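How to Set Up a Sandwich and Snack Counter on One Table

If you run a canteen, a club room or a staff kitchen, you can fit a small grab-and-go counter on a single table. The method below is the one we use for the Tuesday lunch at Curbridge. Allow an hour the first time, most of it for the sandwiches.

What you need

A plain table you can wipe down
A flat tray with a raised rim
Two round baskets
A tiered rack for bottles
A stepped stand for cups and small items
Clear plastic wrap, bread and fillings

Step 1: Clear and wipe the table

Take everything off, wipe the top and let it dry. Lay the racks and trays out before you bring any food over. It is much easier to shift an empty stand than a full one.

Step 2: Put the drinks at the back

Tall things go at the back so people don't knock them reaching over. Turn the labels to the front. With a two-tier rack, fill the lower tier first or it can tip. Keep spare bottles in the fridge and top up as they go.

Step 3: Snacks to one side

Packets of chips and crackers can all share one tray. Stand them on edge if they will stay up. If they won't, lay them flat and overlapping so each one can be seen. Cups go on the stepped stand, with the lids pressed down properly.

Step 4: Make the sandwiches

We use three slices of white bread with two fillings, one in each gap. Butter both sides of the middle slice right to the crust. Keep the wet filling away from the lettuce, otherwise the lettuce goes limp before noon. Pat tomato dry with paper towel. Rodica Stanciu, who ran the counter at Cladthorpe before ours, salts the tomato ten minutes ahead and drains it. I've done it both ways and prefer hers.

Step 5: Wrap them

Tear the plastic wrap longer than you think you need. Put the sandwich in the middle, bring the two long sides over and pull them snug, then fold the ends underneath. Too tight and the bread squashes at the corners. Too loose and the edges dry out. Chill until serving.

Step 6: Fill the basket last

Leave the sandwich basket until just before you open. Handle each sandwich by one end and stand it with the layers facing out, so people can see the filling without picking it up. Keep the flat tray in the centre clear for putting orders together.
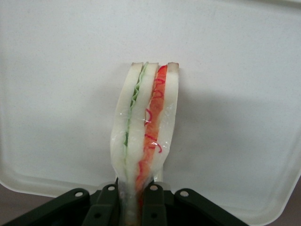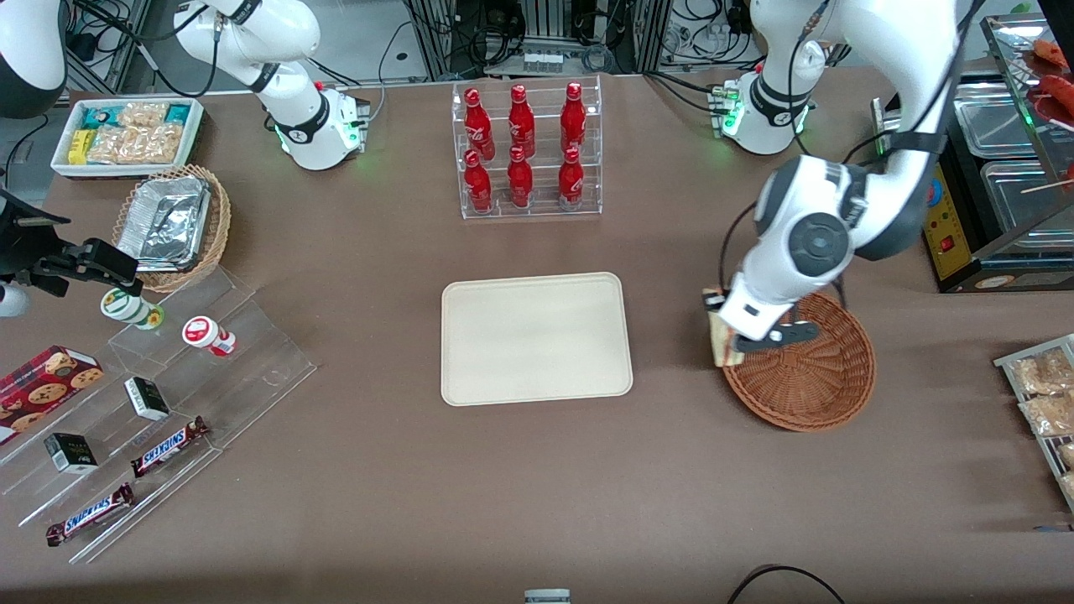 Sandwiches with meat, egg or mayonnaise shouldn't sit out for long. Put out a few at a time and refill from the fridge. Write the time on a bit of masking tape under the basket so whoever takes over knows when the batch came out.

For prices, one card per item is enough. We started with a single printed list and people kept asking anyway. Cards cut from a cereal box and covered in the same plastic wrap have lasted us since September.

At the end, throw out any sandwiches left in the basket. Bottles go back in the fridge, sealed packets go in a tub with a lid, and the stands get washed in warm soapy water. Don't use a scourer on clear acrylic or it will turn cloudy.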